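Eltstead Workshop Help Desk
Home | Tickets | Knowledge base | Contact
Print this ticket | E-mail this ticket
Shared 2 times

Subject: Arm stops short of the dish and closes on nothing
Unit: Ameck tabletop arm, station by the window
Controller software: Zondia
Status: Resolved, watching
Opened: 16th August

Original report

Hello all, and sorry in advance for the length of this one. I would sooner put too much in than have you come back and ask me for it.

We've been running the table-clearing routine with the plastic dishes for a good while now and it has been a pleasure, really. The arm goes out, picks up a cup or a bowl by the rim, carries it to the drop position and goes back for the next. Since we came back from the break it has started doing something odd. It sets off quite happily, gets most of the way to whichever dish it has been sent to, stops, and closes the gripper in mid-air. Then it lifts, carries its handful of nothing over to the drop position, opens, and reports a successful pick. The log is full of green ticks and the dishes are all still on the cloth.

It doesn't do it every time, and that's what is driving me a little round the bend. On the first run after switching on it is usually fine. It gets worse the longer the station has been up. I ran 75 picks yesterday to get a feel for it, and the bad ones were nearly all in the second half.

Things I have already tried:

- Switched the controller off at the wall, had a cup of tea, switched it on again. Better for a short while, then the same.
- Swapped the cup for a different one. Same.
- Wiped the gripper pads with a damp cloth and let them dry. No change, although they did need it.
- Went back to the April settings file. No change.

One safety point, and I'd like it looked at before anything else. On one of the bad runs the arm dipped lower than it should have on the way back and brushed the cloth. It did no harm, and I had my hand on the stop button throughout, but I have put the station on half speed and asked everyone to stay behind the line on the floor until we know what is going on.

Reply 1, from the help desk

Thank you so much for the careful write-up, it saves a great deal of to and fro. You did the right thing with the speed, please leave it where it is.

There are two separate problems in what you describe, I think. One is that the arm is stopping in the wrong place. The other is that it believes it has picked something up when it hasn't. They may well have the same cause, but I'd like to treat them apart for now.

Could you do the following, when you have a quiet half hour?

1. Send the arm to its home position from cold and put a small piece of tape on the cloth directly beneath the gripper.
2. Run the routine for 300 moves with the gripper held open, so that nothing is picked up.
3. Send it home again and measure how far the gripper is from the tape.
4. Open the grip page in Zondia and tell me the number in the "minimum closing force" box.

Please also have a look at the cable where it comes out of the base. Don't pull on it while the power is on.

Reply 2, from the station

All done, and I've learnt something already! From cold it came home exactly over the tape. After the 300 moves it was a good finger's width off, towards the base, and a touch low as well. So it is drifting, and the brush against the cloth makes sense now.

The number in the closing force box is 2. I have no idea whether that is good or bad. It was set before my time, and the note beside it only says "for Khan fingers". We haven't had the Khan fingers on this arm for ages, they went back in their box when the softer pads arrived.

The cable at the base looked perfectly healthy to me. It does run rather tight around the first joint, though, and when I turned the arm fully to the left by hand with the power off I could feel it tugging towards the end of the travel. I don't remember it doing that before we shifted the table for the floor cleaning.

Reply 3, from the help desk

That is tremendously helpful. The force setting first: 2 is far too low for the soft pads. They press against each other when the gripper shuts, and with the threshold down there the software feels that little push and decides it is holding a bowl. Please change it to 400, which is the starting value in the sheet for those pads, and then try an empty close. It ought to report a missed pick straight away.

As for the drift, I would put my money on the cable. A tight cable pulls on the joint at the end of each swing, the position slips by a hair each time, and the hairs add up. Power off, slacken the first two clips, give the cable a generous loop and do the clips up again. Then recalibrate from cold and repeat the tape test.

While you are at it, could you set the lower height limit a little further above the cloth? The plates will be harder to reach, I know, but I'd prefer a few missed plates to another dip.

Reply 4, from the station

Right, here we are, with much better news.

The force change worked at once. I asked it to close on thin air and it said "no object" and stopped there, bless it. I never thought I'd be so glad to see a red line in the log.

The cable took me longer than I'd like to admit, mostly because the second clip is at the back and I don't have the hands for it. It has a proper loop now and the arm turns all the way left without any tugging. I recalibrated, ran the 300 moves again, and it came home over the tape. I could have hugged it.

After that I laid the dishes out again and started on the routine itself, still at half speed.

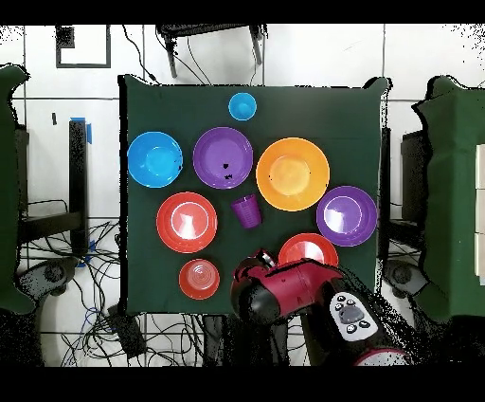
Half-speed test after the cable work: gripper low over the green cloth, just below the purple cup.

The cups have been lovely. The bowls are good too, though it is a bit hesitant with the shallow ones, and I can see it having a second think before it goes down. Plates are hit and miss with the new height limit, just as you warned. When it misses one now it says so and moves on to the next dish, and I can live with that very comfortably.

One small question while I have you. Should I be going back to full speed, or is it better to leave it for a bit? I have a group wanting to use the station and they'll ask.

Reply 5, from the help desk

Wonderful, I'm so pleased. Please keep it at half speed until you have had a full day's running with the tape test done at the start and again at the end. If it comes home to the tape both times, go up to three quarters, and do the same again before you go any further. Your group can use it at half speed in the meantime, provided somebody stays by the stop button and everyone else keeps behind the line.

I've added a note to the knowledge base about checking the closing force whenever the pads or fingers are changed, and I've asked for the old Khan remark to be taken out of the settings file so that it doesn't catch anyone else. On the plates, there is a separate page on approaching from the side, and I'll send you the link. It takes some fiddling and is best tried with one plate on the table to begin with.

I'll leave this ticket open as "watching" until I hear how the full day went. If it drifts again, even slightly, switch it off and write to me here so that it all stays in one place.

Reply 6, from the station

Full day done, tape test spot on both times. Going up to three quarters tomorrow morning. The spare clips are in the drawer under the controller, in case anybody comes looking.

Comments (6)
Print this ticket | E-mail this ticket
Back to tickets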